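## 4. Essai comparatif des pinces sur cellule Skurer à deux bras

Cette section suppose que les deux bras sont fixés au rail avant et que le contrôleur Erklow a passé l'autotest de la section 3. La tâche retenue est la pose de téléphones sur des supports. Dernière révision : 15 avril.

### 4.1 Vue poignet

1. Mettre le contrôleur en mode manuel, vitesse limitée à 60 mm/s.
2. Amener la pince au-dessus des supports et ouvrir le flux de la caméra de poignet.

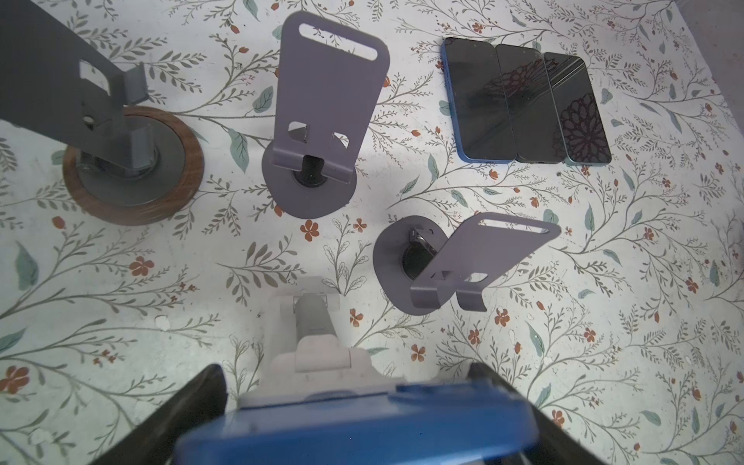 3. Régler l'exposition sur le plateau. Les écrans éteints renvoient la lumière et faussent le réglage automatique.
4. Enregistrer le profil sous le nom du bras concerné.

> **Remarque.** Un profil Skatness ne se recharge pas sur une pince Wouters. Refaire les étapes 2 à 4 après chaque changement.

### 4.2 Zone commune

5. Passer en vue fixe et rapprocher lentement les deux pinces.
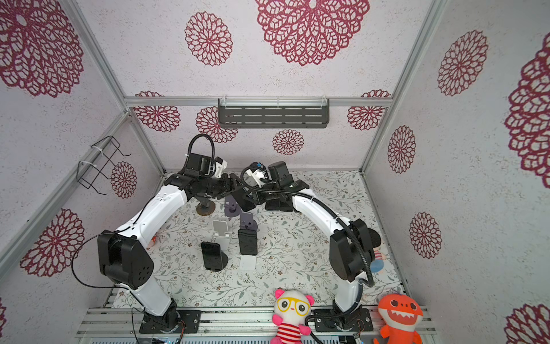
La distance de garde entre poignets est réglée en usine à 200 mm. Elle convient aux essais bras par bras, mais bloque toute prise dans la zone partagée. Lorsque les deux pinces se rejoignent vers le fond du plateau, les bras formant une arche au-dessus des supports, ramener la garde à 60 mm dans le menu *Zones*.

> **Attention.** Contrôler la boucle de câble de chaque poignet avant d'augmenter la vitesse.

6. Lancer le cycle à vide, puis le cycle de pose.
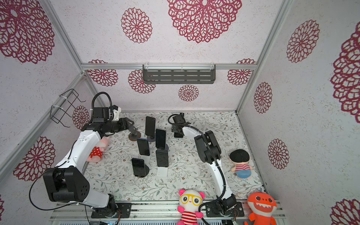

*Fig. 4-3. Cellule à deux bras, cinq téléphones dressés sur leurs supports.*

7. Relever l'effort de fermeture à chaque prise. Arrêter l'essai si l'écart entre les deux bras persiste après un nouvel étalonnage.

### 4.3 Reprise au bras unique

8. Mettre l'autre bras en position de repos.
9. Approcher la pince d'un support bas, doigts ouverts, sans toucher l'embase.

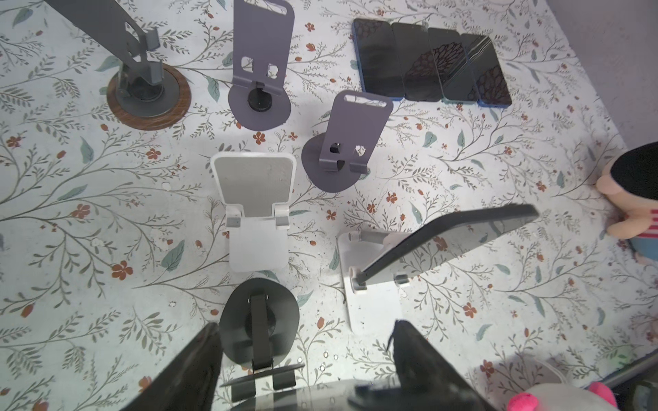
10. Fermer par paliers jusqu'au contact, puis noter la valeur codeur. Avec la pince Skatness, la butée d'ouverture se lit à 2 368 et le seuil de contact par défaut est de 1 529.
11. Répéter avec la pince Wouters et exporter les deux journaux dans le même dossier.

Si le journal est vide, vérifier que l'option *Trace codeur* est active sur les deux voies.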